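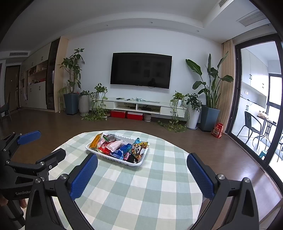 Mavromatis House Residents' Social Group
Minutes of the meeting held on September 10, 2022
In the living room of the ground floor flat, Rustetville

Present: Themis Stergiou (chair), Leonidas Deligiannis (minutes), Marion, Priya, Old Tom, Young Tom, Bev and Callum.
Apologies: Anneke. Joss sent a message to say he would come for the second half, and did.

1. Minutes of the last meeting
Agreed, with one correction. The film we showed in the courtyard was stopped by rain and not by the neighbours, who were very nice about it and would like to come again!

2. Money
The balance stands at £993 after the summer barbecue. Themis thought this was marvellous and so did everyone else. Snacks for film nights are to stay within £48 a time, with receipts to Leonidas (in the envelope please, not through the letterbox folded up with the milk money).

3. Snack tray for film nights
By far the longest item, and the most enjoyable one.

Themis put forward the idea of one shared tray on the round table, so that people stop keeping their own supplies down the side of the sofa. The white plastic tray with the ridged sides was thought ideal. It fits nicely on the table and leaves space for cups all the way round. Bev loved the green and white checked cloth and asked if it could be the regular one. Agreed with great warmth.

There was a good long talk about what should go on the tray. Marion is all for a mixture, with plenty of colours, so that people find something new each time they reach over. Callum would like more salty things. Priya pointed out that small packets are much easier to hand along a row in the dark than one big bag, and we all remembered the evening of the popcorn.

Old Tom spoke up for watermelon seeds.

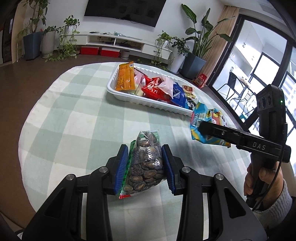 He has eaten them in front of films since he was a boy and says nothing lasts as well through a slow first hour. Young Tom had never tried them and wanted to know whether you eat the shell (you don't). Bev asked where the shells go. After some discussion it was agreed that there should be a bowl for shells at each end of the sofa whenever seeds are served, and that Old Tom will bring the bowls. He also offered to show anybody how to crack them with their front teeth, and had three takers straight away.

Agreed: a clear bag of seeds to be part of every film night from now on.

Agreed: packets with nuts in them to go on a separate plate with a label. Priya to write the label.

Joss arrived at this point.

4. The room
Everybody was full of praise for the plants by the television, and the trailing one in particular has come on beautifully. Marion asked for a cutting. Themis said she could have as many as she liked, and Callum put his name down as well.

The leads on top of the TV cabinet need sorting out. Joss offered to do it, and will put a bit of tape with a name on each one so that we can find the right lead for the speaker. Leonidas asked that none be thrown away until they have all been tried.

The two red boxes with white lids under the cabinet were mentioned as a possible home for the quiz things. Themis to look into them and report back.

Floor cushions: Bev has a lead on some from a friend who is moving. The wooden floor is lovely but hard going after the first hour, so this was very welcome news. She will find out how many and what size.

5. Choice of films
Young Tom has drawn up a list and read it out with real feeling. The next film will be Mondudum, which four of us have seen and are desperate to see again. Marion asked if there is a dog in it and whether the dog is all right. She was told yes to both.

Callum suggested a double bill for December, with soup in between. Huge enthusiasm. Priya and Bev will do the soup, one with meat and one without, and Anneke is to be asked about bread.

6. Any other business
Joss asked if his sister could join in when she is visiting. Of course she can.

Skodik, the board game Old Tom lent out in the spring, is still missing 2 of its pieces. Please look in coat pockets.

Jobs from this meeting
Themis: look in the red boxes, cuttings for Marion and Callum
Old Tom: shell bowls
Priya: label for the nut plate
Joss: leads and tape
Bev: cushions
Leonidas: copy of the film list under every door, message to Anneke about bread

The chair thanked everyone for coming. Date of the next meeting to be settled once Bev has heard about the cushions.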